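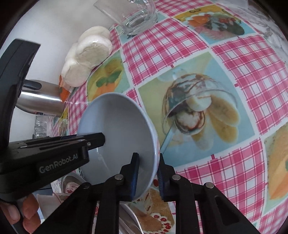 4.2 Rim segmentation under printed backgrounds

The grasp planner in Grondance takes a contact pair from the segmented rim of the object, so an error in the mask goes directly into the finger pose. In the Ladefoged kitchen subset this error was larger than we expected. Figure 3 shows a typical difficult view: a pale blue bowl is held by its thin wall, with one finger pad inside the rim and the other outside, over a tablecloth printed with gingham and dessert pictures. One of the printed panels is itself partly light blue, and another contains a drawn bowl. Our first model, trained on plain tables, often joined such print to the real object.

We therefore trained again with 2,737 frames in which the background has a strong pattern — the test part of 821 frames was kept separate. The input is the raw fisheye view, without rectification, as the correction step removed useful pixels near the border. The planner then rejects a pair when the two contacts do not lie on opposite sides of the same wall.

Figure 3. Rim grasp of a bowl above a patterned tablecloth, wrist view.

Reading time: 2 min
Filed under: Manipulation / Perception
© Grimham Robotics Notes | Contact | Back to top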